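The Menance Trial

The Gridero fingers arrived in a padded envelope, and the Rademer fingers arrived in a case with foam cut to their outline. Malathi Bhat logged both at the same bench on the same form, under the heading Condition on Receipt, and wrote "good" twice.

The protocol was hers. Each set of fingers would run 119 grasps on bowls placed by hand on the butcher-block table, inside the rail. A grasp consisted of approach, close on rim, lift, hold for four seconds, return. Loss of the bowl during the hold counted as a failure. So did contact with the table above the force limit, and so did any intervention by the operator, including speech, although the arms could not hear. Helge Boström had asked for that last clause to be struck. It stayed.

Helge was the operator. He had worked at Menance for eleven years and had built the cell, and he considered the Gridero fingers to be his own, having argued for them at a meeting in December. Torunn Sjögren, who signed for things, favored Rademer. She had used Rademer hardware at Solberg and had been happy at Solberg.

"You'll want to randomize the bowls," Torunn said.

"They are randomized," Malathi said. "It's in section two."

"Teal and white?"

"Color isn't a variable."

"It is to the camera."

Malathi considered this, opened section two, and made color a variable.

The first fault occurred at grasp 31. The left arm descended, reported contact, and closed on air beside the rim. The controller recorded a success. The bowl had not moved. Helge looked at the bowl and then at the log and said nothing, in keeping with the clause.

Malathi stopped the run and pulled the wrist stream. The overhead view and the wrist view were stored as separate records with separate clocks, and the two clocks disagreed by a margin that had grown since morning. She set one record next to the other and went through them until the numbers began to make sense.
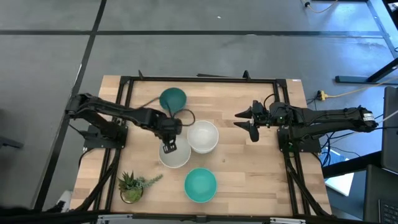
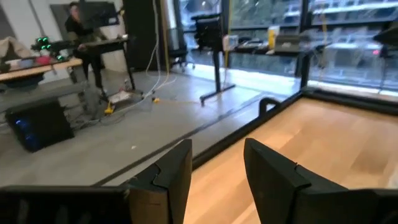
Menance trial record: overhead view of the cell, then wrist view. Clocks not reconciled.

"It's drift," she said.

"It's the fingers," Torunn said.

"The fingers don't have a clock."

Torunn pulled a chair over and sat down, which she did not usually do in the lab. She asked for the contact threshold and Malathi gave it to her. She asked who had set it. Malathi scrolled to the top of the file. The threshold had been set by C. Au, before any of the present hardware was purchased, and the comment beside it read: temporary.

Chi-keung Au had left Menance two years before. He now lived on the coast and repaired outboard motors. Malathi had his number because he had once sold her a bicycle.

He answered on the fourth ring. There was an engine running somewhere behind him.

"The contact value," she said. "In the grasp controller. Do you remember what it was based on?"

"What is it?"

"Point six six six."

"Newtons?"

"It doesn't say."

The engine stopped. "That was for the old fingers," he said. "The printed ones. They flexed, so you had to call it early. I was going to change it when the metal ones came in."

"Did they come in?"

"I don't know. I left." He seemed to be wiping something. "Is Helge still there?"

"He's here."

"Tell him the left shoulder needs grease."

She wrote this down under Remarks.

With a stiff finger, she explained to the others, the value was low enough to be met by vibration alone. The arm came down, shook slightly when it braked, took the shaking for a bowl and closed. The drifting clock made it worse, because the controller was matching this against a position that was already old. Neither set of fingers had been tested so far. What had been tested was a number.

"So the first thirty don't count," Helge said.

"They count as data on the threshold."

"They don't count for Gridero."

"No."

He nodded. Of those thirty, Gridero had taken twenty-nine, and he had been keeping a tally on the back of his hand in ballpoint.

They synchronized the clocks and raised the threshold in steps until the left arm could brake over bare wood without believing anything. This took until after six. Torunn stayed for all of it. Once she went and got grease from the cabinet in the corridor and put it down by Helge without comment, and he powered down the left arm and did the shoulder.

The trial was restarted the next morning at grasp one. It was finished by mid-afternoon. Gridero held 112 of 119. Rademer held 112 of 119. The failures fell in different places: Gridero lost bowls gripped too near the base, and Rademer lost them when the approach was steep. Malathi checked the count against the wrist stream, bowl by bowl, and it did not change.

She took the sheet to Torunn's office. Torunn read it standing up.

"Which is cheaper?" Torunn said.

"Gridero. By a little over the cost of the case."

"And the color?"

Malathi turned the page. Four of the fourteen failures were on teal bowls and ten were on white. The sample was small and she had said so in a footnote. Torunn read the footnote too, then uncapped her pen, held it over the line marked Selected Supplier, and asked whether it would be possible to have the weekend's figures from the right arm before she signed.

"The right arm isn't in the protocol," Malathi said.

"Could it be?"

Malathi went back to the bench and opened section two. Helge was already clearing a drawer for the foam case. She told him to leave it out. He put it on the bench again, next to the padded envelope, and asked how many.

"A hundred and nineteen," she said. "Each."

He went to the sink and washed the back of his hand.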